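Jamville Community Forum > Schools and Youth > Music and Performing Arts

Spring concert: one evening performance or two?

Abhishek Tomar
Parent Association, Music Section
Posted Saturday, 9:14 a.m.

Good morning to all members. The music department has asked the Parent Association to collect views on the format of the spring concert before the hall booking is confirmed. The January concert was given once, in the Rastogi Hall, and all 119 performers appeared in the same program. The department is considering two evenings, with the junior ensembles on the first and the senior orchestra, jazz band and chamber choir on the second.

Members are asked to state a preference and, where possible, the year group of their child. Replies will be passed to the department as written.

Under the proposal, each evening would last 90 minutes with an interval. Ticket prices would remain at 10 dollars per evening. Families with children in both junior and senior groups would need to attend twice.
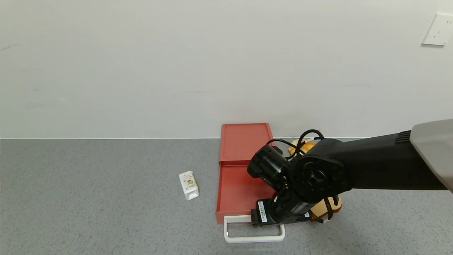
The department would also like to know whether families would support an afternoon dress rehearsal open to grandparents and neighbors. No charge is proposed for the rehearsal.

cello_household
Posted Saturday, 9:52 a.m.

Thank you for opening this for comment. We have one child in the junior strings and one in the senior orchestra. Two evenings would cost our family twice as much for the same two children. I would ask the department to consider a combined ticket before any decision is made.

We are in favor of the open rehearsal.

northside_brass
Posted Saturday, 10:20 a.m.

I support two evenings. The January program ran for almost three hours, and a number of families left at the interval once the younger children had played. The senior brass then performed to a half-empty hall. They had rehearsed the Grilier suite since the start of the school year and deserved a proper audience.

Pramila Upadhyay
Posted Saturday, 11:05 a.m.

With respect to the previous poster, I do not believe that splitting the concert will solve this. If the junior families leave early now, they will simply not attend the second evening at all. The value of a single concert is that the youngest players hear what they may be able to do in five years' time. My daughter took up the oboe after hearing a senior play it in the second half.

I would prefer one evening with a shorter program. Each ensemble could present one piece instead of two, and the seating changes between groups could be rehearsed. In January the stage was reset seven times, and the audience sat in silence for most of them.

northside_brass
Posted Saturday, 11:31 a.m.

One piece per ensemble means the seniors prepare a full term for four minutes on stage. I cannot agree that this is fair to them. I accept the point about the oboe, and perhaps the junior players could be given free admission to the second evening.

reed_and_key
Posted Saturday, 12:18 p.m.

May I ask about the cost of the hall? My understanding is that Rastogi Hall charges by the evening. If the second booking uses up the ticket income, there will be nothing left for instrument repairs, and two of the school clarinets are presently unplayable.
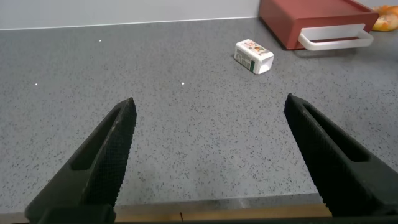 Countertop, close view

I would not want to vote for either format until the figures are available.

Abhishek Tomar
Parent Association, Music Section
Posted Saturday, 1:40 p.m.

In reply to reed_and_key: ticket income from the January concert was 1,681 dollars. After hall hire, printing and the piano tuner, 1,029 dollars was transferred to the music fund. I do not yet have a quotation for two consecutive evenings. I have requested one from the hall office and will post it in this thread.

The suggestions of a combined family ticket and of free admission for junior players have been noted. Both will be sent to the department.

cello_household
Posted Saturday, 2:07 p.m.

Free admission for the juniors would meet most of my concern. Parents would still pay twice, but I could accept that.

Pramila Upadhyay
Posted Saturday, 3:26 p.m.

I remain in favor of one evening. I would also ask that the Arkunex Quartet not be invited as guests on this occasion. They played very well in January, but their 20 minutes would be better given to the students -- particularly if time is the difficulty.

reed_and_key
Posted Saturday, 4:02 p.m.

Agreed on the guest slot. I will wait for the quotation before stating a preference on the rest.

Abhishek Tomar
Parent Association, Music Section
Posted Saturday, 4:45 p.m.

Thank you. The thread will stay open until the hall office has replied. Members who have not yet given a year group are kindly asked to add it to their post.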